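The red mug and the rest of the cupboard

In November I decided to empty the cupboard over my sink and keep only the cups we use.
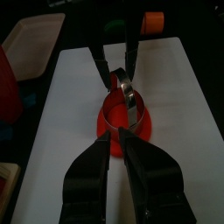 How many mugs does a home with two people need?

Six is enough for us: one each for the morning, one each for the afternoon when the first ones are in the sink, and two for guests. If more guests come, they get glasses, as it was in my mother's house.

I write this because my friend Soudabeh Kermani asked me to put my "system" on the blog. It is not really a system. I took everything out of the cupboard on a Tuesday evening and put it on the kitchen floor on a blanket, and then I was too tired to continue, so for one night we walked around the mugs to reach the kettle. I don't recommend to start in the evening. Start after breakfast, when you still have patience.

The first mug I was sure about was the red one. It becomes wide at the bottom, like a bell, and this shape is the reason I like it so much. A mug with a narrow foot falls easily when you put it on a newspaper or on the edge of a book, and I have lost many pages in this way. The red one stands well. The handle is curved and I can put my fingers through it also in winter, when they are a little swollen. I bought it in Oltwood in my first year here, from a shop that sold mostly lamps. I had only one cup at that time and it was plastic, from the plane.

The other mugs were more difficult. I had two from Drumonberg, where my husband worked before we met. They are heavy and they have the old name of the town hall on them, and he never drinks from them, but he did not want them to go. We agreed that one stays in the cupboard and one goes to his desk for pens. I think this was fair. Then there was a tall one from Etetport with a chip on the rim. A chipped rim is a simple case for me. I put it out at once, before I could begin to remember the trip.

The capacity was a surprise. I have a kitchen scale, and I wanted to know why my tea is sometimes strong and sometimes weak, although I always use the same spoon. So I filled the mugs with water up to the place where I usually stop pouring, and weighed the water. The pens mug from Drumonberg takes 385 grams. The biggest one, a soup cup that I was using for tea in a lazy period, takes 582. With the same spoon of leaves, of course the tea cannot be the same! Now I use the teapot, which holds about 500, and I divide it between our two cups. This was more useful to me than all the tidying.

For the tea itself I still buy Kordestani, the loose one in the paper bag. It is not expensive and it does not become bitter if you forget it for some minutes. I forget it almost every day.

About washing. Dark stains inside a mug come off with baking soda and a wet cloth. You make a paste, rub in circles and rinse two times. I used steel wool before, and I ruined a blue cup with it: the inside became rough and after this it took the stain even faster. For the place where the handle joins the cup I use an old toothbrush.

I also changed how they stand. Before, they were one inside the other, three high, and to take the lowest one I needed both hands and some luck. Now there is one layer only, handles to the right, because I am right-handed and my husband did not have an opinion. Above them I left the upper shelf for the teapot and the sugar. It looks a little empty and my first wish was to fill it. I am trying not to.

Eleven mugs went into a box. Soudabeh took three for her office, where people always carry the cups home and never bring them back. The others are in the hallway, and I have promised to take them to the thrift store on the weekend. I made the same promise last week, so if somebody who reads this lives close to us and needs a mug, please write to me. The tall one with the chip is also still there. It would be good for a small plant – maybe mint.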